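Does a tipped shot at the buzzer count?
Pouran Mirzaei
My kid's rec team in Elport lost by one in April when a tip went in with 0.2 on the clock. Ref counted it. I'm still mad, was that right?

mulcahy_674
Yep, sorry! A tip is fine with that little time. You just can't catch and shoot.

Lostora Hoops
Depends on your league, ask them. Our gym goes by the horn. 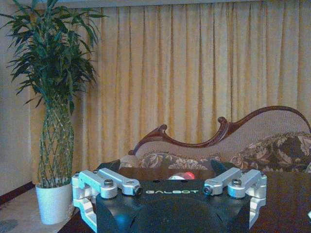
Galbot gripper, black and silver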